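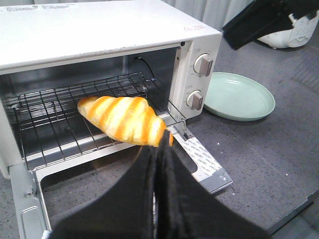

Written Rules for a Kitchen Robot: Project Report
Revised October 28, 2023

Our project group was asked to write safe working rules for a robot that handles food and small appliances. The lab's old rules, which we called the Wieser sheet, were made for a packing station. They said a lot about fences and nothing about ovens. We started over in April and ended up with 16 rules, tested under the project name Padirell.

The rule we argued over longest is Rule 4, on open doors. A folded-down oven door sticks out over the counter, right where a gripper wants to travel. Our rule says the arm must come in above the door and never rest any weight on the glass.
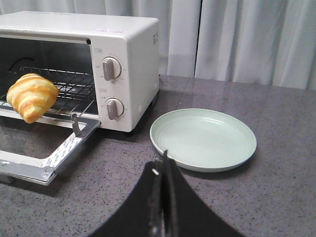 Figure 2. Oven door down, croissant at the opening, plate to the right. The gripper is closed and holding nothing.

Rule 5 covers the plate. It has to be set out before the run starts, on the control panel side, with nothing on it. Rule 6 says a person may not reach into the work area until the arm has been stopped from the desk — pausing the program does not count as a stop.

Rule 9 says the oven stays unplugged for all practice runs. We wanted to allow low heat, but our adviser said no and we left it that way.
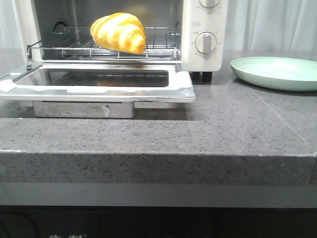
Pauline Dawber

For the log, we used a paper form first and then moved to a shared sheet called Lonine. Each run gets one line with the start time, the operator, and any rule that was broken. We logged 178 runs. Most of the broken rules were Rule 5, usually a plate put down on the wrong side.

Two things are unfinished. Rule 12, on cleaning the fingers between items, needs a clear time limit. Rule 14 says who may restart after a stop, and the day and evening groups still read it differently — the wording will be fixed before the next group takes over the station.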